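## 3. Study Area and Data

### 3.1 Incident records

The records used in this study come from the logbooks of two backcountry rescue units, one based at Plarko and the other on the east side of Barnetti Pass. Both units cover ground that is open to snowmobiles from November until the melt. We read every callout entry for 7 winters and kept those in which at least one person was riding, or had been riding, a snowmobile. Entries for stranded skiers, vehicles stuck on the access road and false alarms were dropped. This left 200 callouts.

The two units do not keep their logs in the same way. Plarko uses a printed form with a box for the time of the first call, the time the party was last seen together and the time of contact. Barnetti writes a free account, often by hand, and the time of separation had to be worked out from the text. Where two readers could not agree on a time to within 15 minutes, the entry was marked as uncertain and left out of the timing analysis, but it stayed in the counts by terrain type.

We use "separation" to mean the moment when the rider was no longer in sight of any other member of the party. "Contact" means that a searcher or a party member reached the rider. Radio or phone contact alone was not counted, as several riders who answered by radio were unable to say where they were.

### 3.2 Rider interviews

Logbooks say little about what the rest of the party did before calling for help. To fill this gap we interviewed riders who had been in a party with a missing member. Interviews were held in the back room of the Gezer trailhead lodge, in the early morning before groups set out, and lasted up to 60 minutes. Riders were asked to mark on a topographic map where they had last seen the missing person, where they searched first and where they were standing when they made the call. They were then asked to go over the same events again without the map. Differences between the two accounts were noted but not raised with the rider. Breakfast was provided. 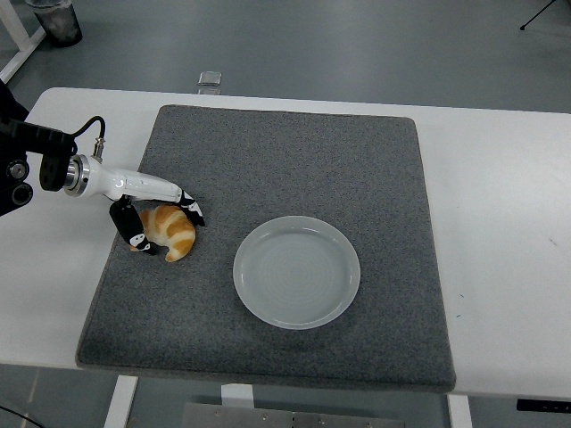

**Figure 2.** Table setting.

### 3.3 Terrain classes

Each callout was placed in one of four classes: groomed trail, open bowl, timber, and broken ground. Broken ground covers gullies, rock bands, wind lips and the banks left by plows, where the surface drops away with little warning. The class was assigned from the point of contact, so a rider who left a groomed trail and was found in a gully is counted under broken ground.

Slope was read from the Fluner elevation grid. The grid is too coarse to show a single bank or cornice, and for this reason slope is reported for broken ground but is not used to explain injury. Contact points more than 1,000 feet from the nearest mapped route were checked a second time against the unit's own track files where these existed. Three points were moved as a result, all of them on the Barnetti side.

### 3.4 Limits of the data

Parties that found their missing rider without calling a rescue unit do not appear in the logbooks. Most of the riders we spoke to had been through at least one search of this kind, so the true number of separations is certainly higher than our count. Short searches are the ones most likely to be missing. The median times given in Section 4 should be read with this in mind, and they should not be compared directly with times from areas where riders must sign in and out.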